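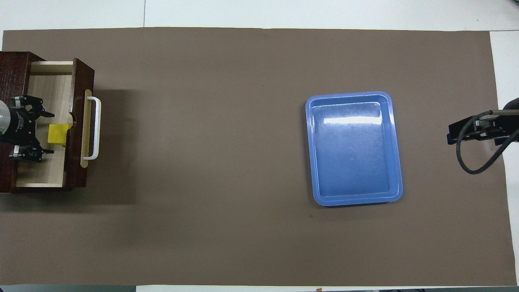

Small cabinet drawers: handle projection and paper under the work

Posted in Casework and Small Furniture
Sunday, April 13, 2025

doltwood_bench
Working on a small one-drawer cabinet, dark reddish-brown outside, pale interior. White U-shaped handle, bar vertical. Brown paper on the table under the cabinet. The drawer slides wood on wood with no hardware. It racks when pulled from one end of the bar. Side clearance is even front to back, checked with a feeler gauge. Would a shorter handle help, or is it the fit?

kerf31
Fit. A handle on the centerline can't rack a drawer much unless the sides are short relative to the width. What is the depth to width ratio?

doltwood_bench
Depth is 49 mm more than width. I thought that was plenty.

kerf31
It is. Then look at the runners. Paste wax, two thin coats, buff between them.

ramasamy_joinery
Disagree on the handle. A U handle that stands well off the front gives the hand a lever. Pull at one end of the bar and the force is off center by half the bar length. On a light drawer you feel it. Swap in a knob for a day and compare before you touch the runners.

kerf31
Half the bar length on a handle that size is nothing next to a bad runner.

ramasamy_joinery
It is something when the drawer is nearly empty. There is no weight to keep it flat.

plainsawn
The yellow cube in there won't change that. Load it properly, then test. I use a bag of screws, 953 g on the kitchen scale, set in the middle of the drawer floor. If the racking goes away with weight in it, you have too much vertical clearance and the front is lifting.

doltwood_bench
Tried it with a bag of washers. Better, still not right. So some of it is lift.

plainsawn
Glue a kicker strip above the drawer sides. Maple veneer is enough. Sand to fit.

kudia
Separate point: get the paper out from under it before you measure anything. Kraft paper slides on a smooth top. Half of what you feel may be the whole cabinet turning when you pull.

kerf31
Paper is fine for finish work. For testing, agreed, use a rubber mat or clamp the case down.

doltwood_bench
Clamped it with a scrap block behind the case. Racking is down by more than I expected. The Kidstead plans call for felt pads on the base and I left them off.

kudia
Put them back, or use cork. Felt slides too.

ramasamy_joinery
I would still try the knob.

doltwood_bench
Knob is ordered. Kicker goes in first, then wax, 50 open and close cycles with the case clamped, and I'll post clearances after that.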